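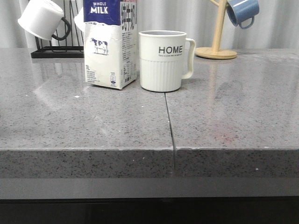
How is the Wavilcombe breakfast club spending the second half of the grant?
Mostly on food and on the two paid kitchen hours each morning, with what is left going towards the new fridge and a better set of shelves for the dry stores.

We had hoped to get this report to you before the spring holiday, so thank you for your patience and for the kind note you sent in the meantime, which went up on the board by the hatch and has been read by nearly everyone who comes through the door. It has been a busy term, and on the whole a very happy one.

When we wrote last, we had 54 children on the register and were a little nervous about whether we could manage many more in the one hall. We now have 80, and the hall has coped better than we feared (the noise is another matter!). Most of the new families came to us from the Tollent estate after the early bus was moved to ten past seven, which left a lot of parents with a gap before school that they couldn't easily fill. We open at half past seven now, and on most mornings there is a small queue of scooters outside well before that.

Food has cost more than we budgeted for. Cereal and bread have stayed close to our figures, but milk and fruit have both gone up, and with more children we are simply getting through a great deal more of everything. Our wholesaler, Grerum, agreed to deliver twice a week with no extra charge, and that has helped enormously with waste, as we no longer have to guess on a Friday what will still be good the week after. Even so, we were £380 over on food by the end of May. We have covered it from the money set aside for outings, and we would like your agreement to leave it that way and hold the summer trip at the park.

The cooked breakfast on Fridays, which you asked about particularly, has been the great success of the year. It began as beans on toast and has grown to include eggs, and once, rather ambitiously, pancakes, which took so long that the last table was still eating when the school bell went. We have gone back to eggs.

The school tells us that lateness among our regulars has dropped, and the class teachers say the little ones settle more quickly after registration. We don't have proper figures for this yet and would sooner wait until we do than promise you something we can't show.

The fridge is still to come. Buthelezi Catering Supplies quoted us a fair price for a tall one with a glass door, but the delivery has slipped by 7 weeks, so that money is sitting untouched in the account and will appear in the next report. The shelves will go up once the fridge is in and we know how much wall we have left.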